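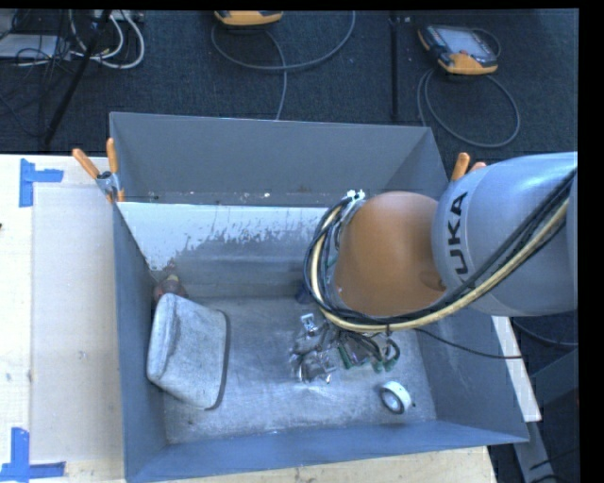 The reviewer from Somolen wants to know why we are still reporting grasp success per attempt when everyone downstream reads it as success per object. The comment came in with the second round and it is fair. A bin with one difficult item in it can absorb a large share of the attempts, and then the per-attempt figure mostly describes that item.

May 14, 2022

Spent the morning recomputing. The log has 1322 attempts over the full set of runs, all with the KUKA arm and the metal bin. Per attempt, the Flasia planner still comes out ahead of the Tannous baseline. Per object the gap narrows but keeps its sign. I will report both and put the per-object number first in the table.

Soft items are where the two measures separate. A pouch lying at an angle on the bin floor gives a depth patch that looks graspable nearly everywhere, and the planner goes for the middle, where the fabric folds and slips out. The raised edge would be better. Tape rolls are the reverse case: few good candidates, but the ones it finds tend to hold.

Found 17 attempts logged twice, all from one restart of the recorder. Removed them from the recomputed set and kept the raw file as it was. The count above is before removal. Neither ranking changed.

Also looked at wall contacts. The planner treats the walls as vertical planes, and the right one slants outward, so approach poses on that side are more conservative than they need to be. Replacing the box model with the measured mesh costs roughly 5 ms per candidate. Acceptable. I want the cable bundle in the collision model too — at present it is a padded cylinder around the last links, which ignores the loop.

Controller settings unchanged from the last block. Speed limit inside the bin stays as set until the mesh is checked.

The Trastari camera calibration is due again. Residual was under 2 pixels last time, but the clamps have been loosened and retightened since and I don't trust the bin pose to the old value. Recalibrate before the next block, then rerun the soft items only, same seeds, both planners.

Reply to the reviewer is half drafted. Still missing the confidence intervals, which have to be resampled by object.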